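Speaker notes, Arnmont parents' evening, 27/03/2021
Talk: sorting games on a small whiteboard (35 minutes with questions)

**Opening**

Say hello, check the back row can hear. Mention that the handouts from the January talk are still on the Cedavach page.

Start with the room. People ask what they need to buy before they ask what the games are. My answer is a clear surface first. Clear one spot and keep it clear. A ledge or a counter will do for the things waiting their turn.
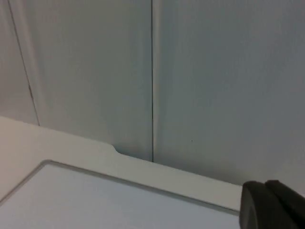
*Pale ledge against the wall, nothing on the inset panel.*

Leave this slide up while talking about clutter. Points to make:

- Wipe down before you start.
- Spare blocks go in a bag, out of reach.
- One game out at a time. At Jaidee we had 3 going at once and every set got mixed.

Then move to the board. Any small whiteboard works. Lay it flat on the table so blocks can stand on it. A raised lip on the edge is handy, as blocks that get pushed tend to stop there. 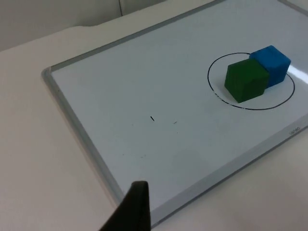

**GAME 1: IN THE CIRCLE**

Two foam cubes, one green, one blue, and a circle drawn in black marker. Both cubes go inside. Point out how much of the circle they fill. With a third cube the child has to decide what to do: stack, squeeze, or leave one out. Let them decide.

Drawing the circle by hand is fine. It smears if a block or a sleeve drags over it, so keep the marker nearby and go over the line again.

Words to use with the child: inside, outside, touching, behind, in front. Ask which cube is in front, then turn the board and ask again.

Next: two circles, one per color. Then take the colors away and sort by size.

*Pause for questions here. If short on time, skip the Illent card set and go straight to the handout, page 3.*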